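Cup and Mug Handling with a Two-Finger Gripper
Final Report, Robotics Project Course
Sternstead Technical College
May 19, 2020

Project team: Nilton Llanos, Ataahua Halliday, Pendo Obura
Faculty advisor: Delwyn Harawira

1. Purpose

The project addressed a single household task: approaching, grasping and moving a drinking vessel on an ordinary table. The team was asked to extend the Birkum control software, written by an earlier class, so that it could treat handled and handleless vessels as separate cases. The work was carried out in a furnished home setting, as the course requires at least one round of trials outside the laboratory.

2. Method

An operator guided the arm through each grasp, and the recorded motions were used to train the controller. The team collected 230 recordings, of which 200 were kept. The remainder were set aside when the camera and joint logs did not line up. Two approaches were defined:

Side approach - fingers open on either side of the vessel, closing at mid-height.
Rim approach - arm angled from above, with one fingertip at the opening.

Ms. Obura maintained the recording schedule. Mr. Llanos wrote the trajectory filter, and Ms. Halliday prepared the trial sheets.

3. Results

The side approach succeeded in 93 percent of trials with paper cups. Results with the ceramic mug were less consistent, and the controller needed up to 7 attempts when the handle faced the fingers. Shadows on the tabletop were at times read as part of the vessel outline, a problem also noted in the Birkum documentation.
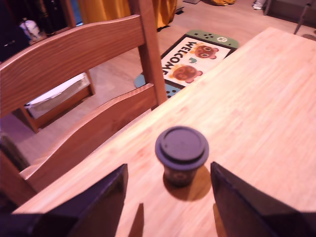

Lidded cup between the open fingers, side approach.
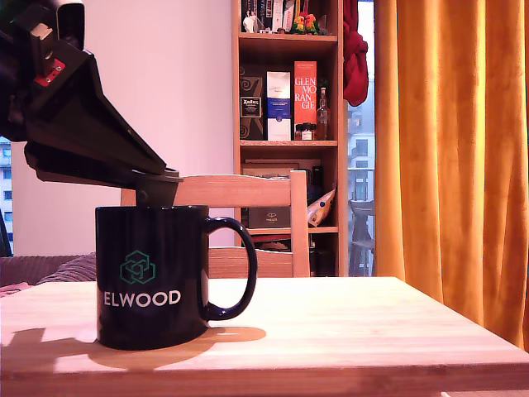
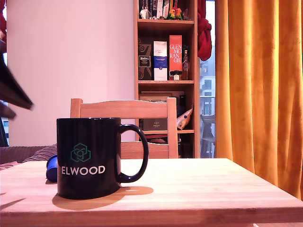 4. Remaining Work

The trajectory filter has not been tested at speeds above the course limit. The team recommends that handle direction be estimated before the approach is chosen, and that the vessel outline be computed from depth data as well as color. Orlando Ríos has agreed to continue the project in July under the same advisor. Recordings and trial sheets are stored on the department server in the folder named Zapata, and requests for access should be sent to Dr. Harawira.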